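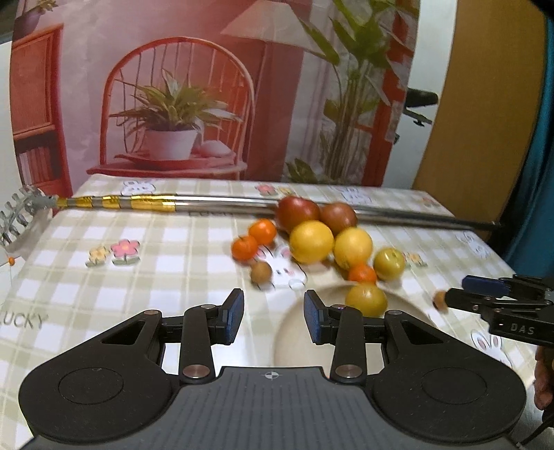

Ticket 2161: Open water swims show up as two swims, distance way off
Opened by: Marleny Ríos
Product: Usex swim watch, Cinetix phone app
Status: Closed

Hi there! I've had my Usex since February and I love it in the pool, but I'm having real trouble with it in the lake and I'm hoping somebody can help before our club swim.

The course is out at Swanepoel, a straight line of buoys along the north shore, out and back, and the club measured it at 3000 meters. I swim it most weeks with the same bunch of people. Everybody else's watch comes in close to that. Mine gave me nearly double last time, and the app split it into 2 swims with a gap in the middle (right where we stop at the turn buoy to wait for each other and chat). The map looks like a toddler got hold of a crayon. According to the map I also went for a jog through the parking lot.

Things I've tried already:

Turned the watch off and on.
Deleted the app and put it back.
Updated the watch. It's on version 86, which the app tells me is the newest.
Wore it on my right wrist. No difference that I could see.

I always pick Open Water from the menu, never Pool, so please don't ask me that one first :)

Marleny

Reply from Support

Hi Marleny, thanks for all the detail. Two questions for you. Where are you when you press start, and do you wait for the satellite light to stop blinking? And could you look under Settings, Swim, Auto Pause and let us know whether it's on? Please also send us the swim file. In the app, open the swim, hold your finger on the map and choose Share Original.

Reply from Marleny Ríos

File attached (I hope, it took me a couple of goes).

Auto Pause was on! I don't remember ever touching it. As for the start, um, I press it in the changing hut, because once my gloves are on I can't work the little button. I've never looked at the light. There's a tin roof on that hut, if it matters.

I've switched Auto Pause off now and I'll try again on the next calm morning.

Reply from Support

The roof matters quite a bit. Your file has no good position for the first stretch, and then the watch guesses until it catches up, so that would be your jog in the parking lot. Please start it outside, arm held still, and wait for a solid green light. If the gloves are a problem, press start before you put them on and the watch will sit on the ready page until you double tap the glass. You'll find that under Swim, Tap To Begin.

The other thing we see is long dropouts while you're swimming. What stroke do you do, and do you use a tow float?

Reply from Marleny Ríos

Front crawl most of the way, with some breaststroke when I want to see where I'm going, which is often, because I veer left something terrible. And yes, an orange Uner float on a waist belt.

So I did a test swim! Auto Pause off, started on the grass, green light, Tap To Begin (works fine through the gloves, by the way). One swim instead of two, hooray, and no parking lot. Distance is much better but still long, and the breaststroke bits are all zigzags.

Reply from Support

Good progress! Your wrist stays underwater the whole time in breaststroke, so the watch loses the signal and joins up whatever points it gets. If your float has a dry pocket, try the watch in there for one swim. You'll lose your stroke count, but the line should be a lot cleaner.

Reply from Marleny Ríos
October 2, 2021

Watch in the float pocket this morning and the map is a lovely clean line, up the buoys and back, with just a bit of a bulge where I drifted left. The distance matches my friends' watches. I do miss the stroke count, so I think I'll wear it on my wrist for training and put it in the pocket for the club swim.

One small thing for whoever makes the app: the two halves of that old swim are still sitting in my history and I can't find a way to join them. Otherwise you can close this. Thanks so much for being patient with me!

Note from Support

Joining swims isn't possible in the current app. Passed on as a feature request. Closing ticket.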